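Aken Bimanual Clutter Set: Frequently Asked Questions
Maintained by Ülle Vanags and Rizwan Uddin

What does the method do?
Aken predicts which arm should act before it predicts how that arm should move. The arm selector and the motion policy are trained on the same demonstrations but have separate losses.

What objects are used?
Household items and plain blocks, set close enough together that a careless approach will touch a neighbor. A typical layout has a remote control, a glue stick, a bottle of orange drink, a red foam cube and a blue block. 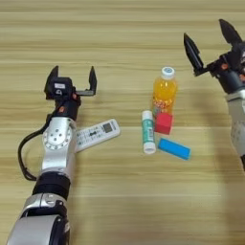 Start positions are redrawn for every episode. Layouts in which one item lies fully under another are rejected.

How many demonstrations are there?
The set has 1046 episodes, of which 251 are held out for evaluation. Splits are made by layout, so no held-out layout appears in training.

Does the idle arm stay in view?
Yes. Both arms are recorded throughout, and the joint states of the idle arm are part of the policy input. Masking them made the selector switch arms in the middle of a grasp. With the red cube in the right gripper, the left gripper remains open and its target pose is held.

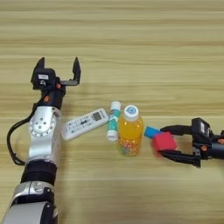 Which failures are still open?
Of the held-out episodes, 11 ended with the wrong arm selected. Darcy Ruawai is relabeling the ones near the table's midline, where either arm is a valid choice.

Can I train on one arm only?
Yes. Set the selector weight to zero. Results are not comparable with the two-arm tables.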